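Clearing Out and Locking Up Medicines at Home

Most households have leftover pills somewhere, usually in the bathroom cabinet or a kitchen drawer. Strong painkillers, sleeping tablets and cough syrup with codeine are the ones that most often go missing, and teenagers and visitors know where to look.

Go through everything twice a year. I do mine in October and again in spring. Empty the cabinet onto a towel and check the dates. Anything expired goes in one pile, anything finished with goes in another, and whatever you still take goes back.

Write the number of tablets left on the label of anything strong. If the bottle said 30 last week and you have taken two, it should say 28 now. Update it each time you open the bottle.

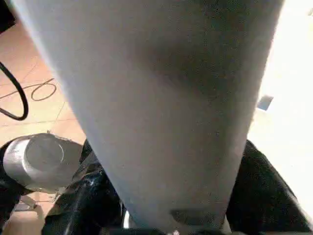
Old tablets should go to a pharmacy take-back box if there is one near you. Leave them in their bottles if the box accepts that, and black out your name and prescription number with a marker. If you are mixing them for the trash, use damp coffee grounds or used cat litter in a jar with a tight lid -- don't crush them first. For a narrow-necked jar, roll a sheet of stiff paper to the same taper as in the photo, wide at the top and drawn in toward the bottom, and tape the seam. Leave the hole big enough for your largest tablet. Throw the paper out afterward.

Used patches still have medicine in them. Fold them in half, sticky sides together, and check the leaflet for how to get rid of them.

For what you keep, a small lockbox is enough. Gerardo Villa wrote in to say he screws his to a closet shelf from the inside so it can't be carried off. Keep the key on your own ring, and keep poison control's number on the fridge.

Page last updated 29th May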